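This site uses cookies to keep you signed in to the list archive. Accept | Settings

[chores-list] Re: what do we buy with the rest of the money?

Solange Marchand wrote at 9:40 pm:

Lorne, thanks for getting this going! I've been wanting to have this conversation since the last order came in and I'm going to answer at length, so get a coffee. I kept your message whole because some people only joined the list this month.

> Lorne Vachon wrote:
> Hi all,
> We have $418 left to spend before the end of May and it doesn't
> roll over. I'd like one order, placed once, with one shipping charge.
> Please don't send me links without prices.
>
> My own list, no order of importance:
> - spare servos for the arm
> - more curtain, or better stands for the curtain we have
> - litter (we go through it)
> - grip tape
> - a second bin, identical to the first
>
> I'd also like to hear whether people want to stay with the litter
> box task for the summer or move on to dishes. If it's dishes, half
> of the above is pointless and we should be pricing a drying rack.
> Lorne

Dishes question first. I vote we stay with the litter box, at least through the summer! It's a great task. There's a tool to hold, there's loose stuff that pushes back when you dig in it, and then there's a trip over to the bin, so you get a bit of everything on one table. And the parts we'd buy for it are cheap and easy to find, which I can't say for anything on the dishes list I made last winter (I'll dig that up if people want it).

Grip tape is my favorite line in the whole budget. I know it looks like a joke item next to servos. But the pink badminton tape gives the jaws something a little soft to close on, and you can wind it as thick as you like, and when it wears out you peel it off and start over.
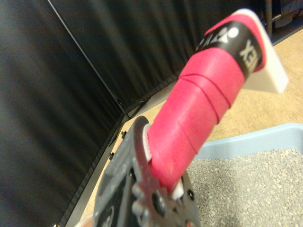

Household Tasks Team, Paquette Robotics Club

So please, a few more rolls. Same pink if they have it, because it stands out so well against the gray litter and the black curtain. If they only have black, I'd wait. A black handle in a black gripper in front of a black curtain is going to be miserable for anyone working from the video.

Now the actual list. I've put prices where I have them and left the rest for Lorne to fill in.

1. Spare servos, $177 for the set from Markard. I'd order these before anything else. They ship slowly, and if one quits in the middle of the summer we lose the table until a new one shows up. I asked about a smaller pack and they don't do one. The set includes the horns and the short screws, so that's one less bag of hardware to hunt for.

2. Curtain stands, $200 for the Gendska kit. We already have enough fabric, so I wouldn't buy any more. What I'd like is poles that lock at the height you set them and feet heavy enough that you can walk past without thinking about it. The table layout itself I wouldn't change: tray in the middle, bin to the left, arm on the right.
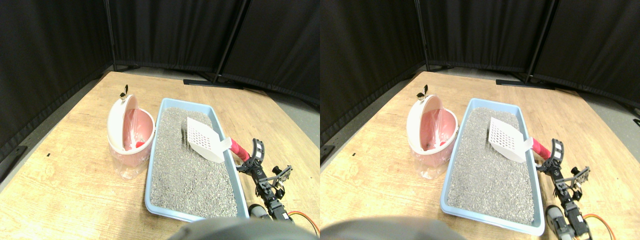 3. Litter. Unscented, same coarse gray. I'm leaving this at "whatever the big bag costs," and I can pick it up in town, so it doesn't have to go in the order at all. Please let's not switch to the fine white kind to save a couple of dollars. It gets into everything, and it would look too much like the scoop.

4. Scoop. I'd buy another one if we can get the same white plastic model with the open grid. Petunari has it in their spring catalog at $7, which is nothing, and I'd feel a lot better having one in the drawer. If the holes are a different size then the clumps come out differently and we can't compare anything with what we've already recorded. Whoever places the order, please check the listing and don't go by the thumbnail!

5. Second bin. I'm for it in principle, but it can wait. The one with the pink body and the white lid does the job, and the clear bags are a grocery store item. Where I would spend a few dollars is on bags that fit it better. There's a lot of extra plastic around the outside and I'd love to have the lid, the liner and the scoop all easy to make out when the arm is over there.

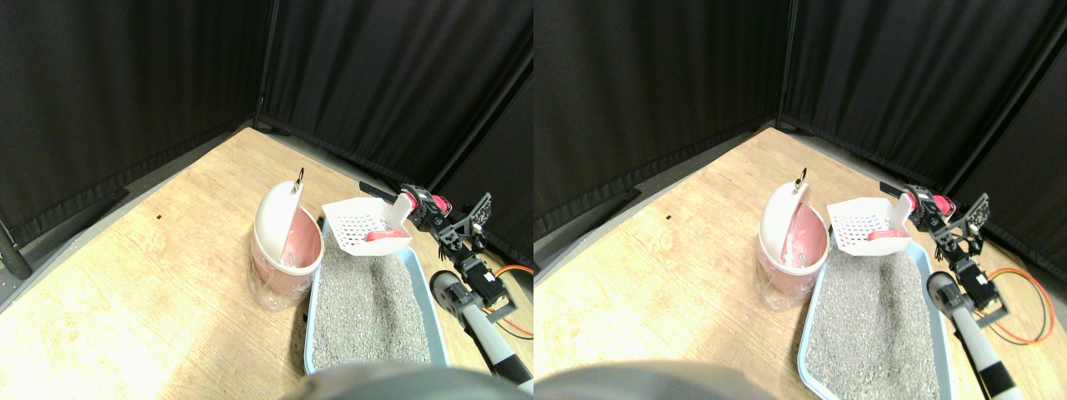

6. Cable clips. These weren't on Lorne's list, and I'm adding them. The adhesive kind is fine. I'd like the wires next to the arm to follow the same path every time we set up, and right now it depends on who did it.

Adding up: servos and stands come to $377, and the scoop makes it $384. That leaves $34 for tape, clips and shipping, with litter and bags on my next grocery run. Tight, but I think it works! If shipping comes back ugly, drop the clips and I'll find some in my garage.

If we can't do both of the big ones for some reason, servos win. I do want the stands, but clamps and sandbags will get us through a summer and there's no substitute for a spare motor.

One more thing about the tape, for whoever does the next wrap. Start at the gripper end and keep the overlap even, then finish under the black band. A lumpy spiral means the jaws close on a ridge. I'd budget one roll for practice, and I mean that as a real line item. Have a look at how the seams run here and try to match it:
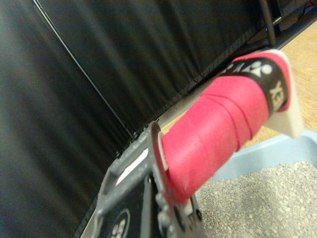
Archive page last modified in May, 10:15 pm

A couple of loose ends for Lorne. Can you ask Markard whether the servo set can ship to your address? The front office has been sending packages back again. Does the Gendska kit come with feet, or are those extra? The page says "stand kit" and shows feet, but the parts list doesn't mention them, and $200 without feet is a different deal.

And if anybody on the list has a strong case for dishes, please make it before the order goes in. I'm very happy with litter, but I'm also the person who offered to buy it.

Solange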